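最近在找咖啡相关的工作，家里的厨房就成了我的练习场，哈哈。投了Valuvance那边的一个门店咖啡师岗位，招聘的人说二面要现场做几杯，我一听就慌了，赶紧把家里那台落灰的半自动翻出来。练了小半个月，攒了些小办法，写在这里，给同样在备考、备面试的朋友看看。

## 先把台面理顺

我家厨房很小，操作台只有90厘米宽，机器一放就去了一大半。后来我按做咖啡的顺序摆：左边磨豆机，中间机器，右边奶缸和抹布。手不用来回交叉，动作看着也利索。面试的时候考官会看你乱不乱，这个习惯在家就能养起来。

抹布我准备三块，一块擦蒸汽棒，一块擦台面，一块擦粉碗。颜色一定要分开！我之前全用白的，有一次拿擦台面的去擦蒸汽棒，自己都嫌弃自己。

## 练拉花别浪费牛奶

刚开始我真的是一盒一盒地倒牛奶，心疼得不行。后来改用清水加一滴洗洁精，打出来的泡沫和奶泡有几分像，练进气和漩涡足够了（记得练完把奶缸和蒸汽棒多冲几遍）。手感稳了再换真牛奶，每次只倒到奶缸嘴下面一点的位置。

倒图案的时候，杯子里可以用一点酱油兑水代替浓缩，颜色差不多，看得清白色的线条。当然这杯千万别喝，我妈差点端走。

## 蒸汽棒上的奶垢

用完马上擦、马上放一下汽，这是最省事的。要是已经结了硬壳，别拿钢丝球刮，找个小杯子装热水，把棒头泡进去，等一会儿再擦，一抹就掉。喷孔堵了用牙签不如用细针，牙签头会断在里面，别问我怎么知道的。

## 面试那身衣服

黑衬衫沾了咖啡粉，先抖，再用胶带粘，最后才轮到湿布，顺序反了就会糊成一片。白衬衫溅上咖啡，趁没干用冷水从背面冲，再抹一点洗洁精轻轻搓。我有件衬衫领口发黄，用小苏打调成糊敷了一晚上，第二天早上洗出来好多了，穿去Bodon的初面一点问题没有。

围裙带子要是太长，绕到前面打结，剩下的塞进腰里。挂着晃来晃去，很容易勾到机器手柄。

## 备一个“面试包”

我现在门口常年放一个包，里面是简历6份、笔、健康证复印件、创可贴、一小包湿巾，还有一双干净的黑袜子。简历夹在硬壳文件夹里，挤地铁也不会卷边。有家店临时下午三点叫我过去，我拎起来就走，路上还有空把他们的饮品单看了一遍。
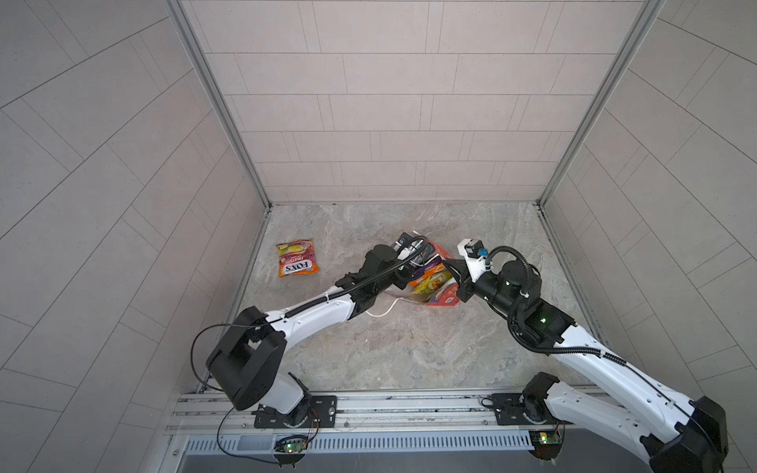 包里再塞点吃的也好，我一般放饼干或者小坚果。空腹试喝浓缩真的会手抖，我在家连喝三杯就试过，拉出来的心形像个洋葱。吃完记得漱漱口，照一下牙缝，聊天的时候心里踏实。

## 豆子怎么存

练习用的豆子不用买贵的，我买的是100克一袋的小包装，开一袋用一袋。大包的就分成小份，挤掉空气封好，放在橱柜里避光的地方，别挨着灶台，也别跟香料放一层。我有一袋和花椒做过邻居，磨出来那个味道……

面试前两天，最好换成和对方门店烘焙度接近的豆子，磨豆机的刻度提前调一调，把每次的粉量和时间都写在便利贴上，贴在冰箱门上。我的冰箱现在花花绿绿的全是这个。

下周还要去另一家试工，听说要用手冲，我得先把那只壶嘴的水垢弄干净：白醋兑水烧热，泡半小时，再用清水煮一遍去味。试完了回来再更新手冲的部分吧，大家有什么好用的清洁办法也留言告诉我呀！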